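Início Fóruns Atualidade Justiça Regras Entrar

Tempo de leitura: 6 min

Caso Andholm: Katherine Castaño vem mesmo ser julgada a Lisboa

**mirante_do_cais**
Boa noite a todos, e desculpem desde já o tamanho do texto, que quem me conhece daqui sabe que eu não sei escrever pouco. Ouvi na rádio, a caminho de casa, que o tribunal de Roterdão autorizou a entrega da Katherine Castaño às autoridades portuguesas e que o processo da Andholm vai correr todo em Lisboa. Confesso que fiquei contente! A minha cunhada foi uma das pessoas que meteram lá dinheiro, naqueles contratos de aluguer de contentores que a Fedance andava a vender pelas feiras de emigrantes, e desde setembro que ela não dorme como deve ser. Não era uma fortuna, mas era o que ela tinha junto para arranjar o telhado. Alguém tem seguido isto mais de perto e me sabe dizer se os lesados podem assistir às sessões? E se ela precisa de advogado ou basta ter apresentado queixa?

**Odete_Salgueiro**
Querida mirante, um abraço grande à tua cunhada. Uma vizinha minha passou por uma coisa parecida com outra empresa e o que mais lhe custou foi a vergonha, de maneira que diz-lhe que não tem vergonha nenhuma de que ter vergonha, a vergonha é dos outros. Quanto às sessões, a regra é a audiência ser pública, portanto em princípio entra quem quiser, desde que haja lugar. Trabalhei muitos anos numa secretaria judicial e o meu conselho é chegar cedo e levar qualquer coisa para comer, que as manhãs esticam.

Sobre o advogado: para ser testemunha não precisa. Para pedir a indemnização dentro do processo, aí já convém falar com um, e se não tiver meios pode pedir apoio judiciário na Segurança Social. Há prazos para isso, por isso não deixem andar.

**bacalhau_a_vapor**
Eu vou ser a voz do contra, peço paciência. Não percebo esta alegria toda com a extradição. A senhora mora na Holanda, a Andholm tem sede na Holanda, as contas eram na Holanda. Julgar em Lisboa é fazer a festa onde há mais câmaras de televisão. Por lá despachavam isto em metade do tempo e ainda sobrava dinheiro para pagar às pessoas.

**prof_tamarindo**
Só uma precisão, caro bacalhau, e não leves a mal que é vício de quem deu aulas: entre países da União não se chama extradição, chama-se entrega, ao abrigo do mandado de detenção europeu. Parece picuinhice mas muda bastante, porque a decisão é dos juízes e não passa pelo governo, e os prazos são mais apertados. A sede da empresa conta, com certeza que conta, mas os contratos foram assinados cá e o dinheiro saiu de contas de cá. O Ministério Público tinha por onde pegar.

**bacalhau_a_vapor**
Entrega, pronto, fico a saber, obrigado professor. Mas a minha pergunta mantém-se e não é sobre a palavra. Com que dinheiro é que se vai indemnizar alguém? O que houver para arrestar está lá fora.

**Lina do Sobral**
Boas! Apanhei a conversa a meio porque tive cá os netos. Colo a seguir a peça do boletim da nossa associação, que é das poucas que explicam a coisa com princípio, meio e fim.
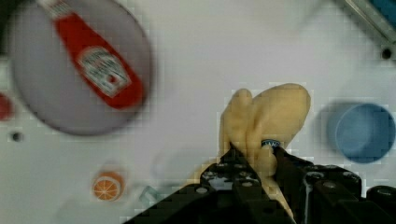
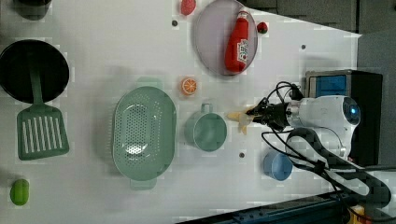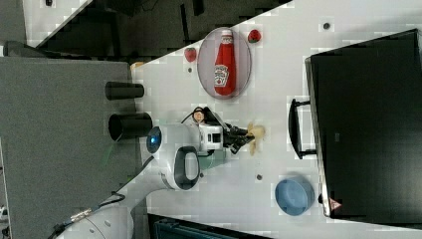 Roterdão, 30 jan. 2024

A antiga diretora financeira da Andholm, Katherine Castaño, vai ser entregue a Portugal para responder por burla qualificada, falsificação de documentos e branqueamento, confirmou o tribunal que apreciou o pedido. A defesa tinha sustentado que os factos deviam ser julgados nos Países Baixos, onde a empresa está registada, argumento que os juízes não acolheram.

A acusação portuguesa abrange três arguidos. Além de Castaño, respondem um antigo gerente da Fedance, a sociedade que comercializava os contratos junto de particulares, e um contabilista da Hillel, que assinava os relatórios enviados aos investidores. Os contentores descritos nesses relatórios estariam guardados no armazém Owusu, na zona portuária, mas a investigação sustenta que boa parte deles nunca existiu.

Os arguidos negam as acusações. O advogado de Castaño disse aos jornalistas, à saída, que a sua cliente "quer explicar-se diante de um juiz e fá-lo-á onde lhe mandarem". Ainda não há data para o início do julgamento.

**Lina do Sobral**
É isto. O que me ficou na cabeça foi a parte do armazém. Então as pessoas pagavam aluguer de contentores que não existiam e recebiam todos os meses uma folhinha muito bem feita a dizer onde é que eles estavam? Eu lembro-me de ver a banca da Fedance numa festa em que fui com o meu marido, gente simpatiquíssima, davam canetas e um cafezinho, e ele ainda ficou ali um bocado à conversa. Só não assinámos porque tínhamos acabado de comprar o carro. Foi por um triz!

**mirante_do_cais**
Lina, muito obrigada, vou imprimir para lhe mostrar. A minha cunhada tem as folhinhas todas guardadas num dossier, com separadores e tudo, que ela é assim. Dizem o nome do armazém e até o corredor. Achas que isso serve de prova, Odete?

**Odete_Salgueiro**
Serve com certeza para mostrar ao advogado, e não deitem nada fora, nem os envelopes. Ela que faça cópias e guarde os originais em casa, bem guardados, até alguém do processo os pedir. Se tiver mensagens do vendedor no telemóvel, que não as apague nem troque de aparelho à pressa. E olha, escreva ela num caderno o que se lembra das conversas, agora que ainda está fresco. Vi muita gente boa a atrapalhar-se no depoimento por já terem passado três anos.

**Zeferino.M**
Boa noite. Vou discordar um bocadinho do tom geral, com todo o carinho. Já estamos a falar da senhora como se estivesse condenada. Ser entregue não quer dizer ser culpada, e na peça que a Lina pôs está lá escrito que todos negam. Eu trabalhei numa empresa em que o diretor financeiro assinava o que lhe punham à frente, e quem mandava de verdade nem aparecia nos papéis. Pode ser esse o caso ou pode não ser, não faço ideia. Só peço que se espere pelo julgamento.

**bacalhau_a_vapor**
Apoiado, Zeferino. E acrescento que me faz confusão não haver ninguém da administração da Andholm na acusação. Uma diretora, um gerente e um contabilista. E os donos?

**prof_tamarindo**
O Zeferino tem toda a razão quanto à presunção de inocência e eu próprio devia ter começado por aí. Sobre os donos, bacalhau, convém saber que a entrega é pedida para factos determinados e pessoas determinadas. Pode muito bem haver outro inquérito a correr em separado, com outros nomes, e nós não sabermos. Não estou a dizer que há.

Quanto ao dinheiro, que era a tua pergunta de há pouco e ficou sem resposta: um tribunal português pode pedir o congelamento de bens noutro país da União, existe um regulamento para isso. Agora, se lá encontram alguma coisa, essa é outra história. Nos casos que acompanhei para as aulas, as pessoas recuperaram pouco e tarde. Preferia dizer-te outra coisa, mirante.

**mirante_do_cais**
Não faz mal, professor, prefiro saber. Ela também já não conta com o dinheiro, o que ela quer é ouvir da boca deles o que é que se passou. E aceito o reparo do Zeferino, escrevi a quente. Se calhar a Castaño também foi enganada, sei lá eu. Mas que alguém escreveu aquelas folhinhas, escreveu.

**Lina do Sobral**
Na nossa associação há quase seis casais metidos nisto (digo quase porque um deles ainda anda a ver se quer apresentar queixa). Se a tua cunhada quiser falar com eles, manda-me mensagem privada que eu faço a ponte. Dois já têm advogada e parece que ela não se importa de juntar mais gente no mesmo pedido, sempre fica mais em conta.

**bacalhau_a_vapor**
Continuo a achar que em Roterdão andava mais depressa, mas se for preciso boleia para o tribunal eu moro perto e levo quem quiser. O carro é velho mas anda.

**mirante_do_cais**
Bacalhau, és um amor, mesmo a discordar. Lina, já te mandei mensagem. Quando souber da data venho cá pôr.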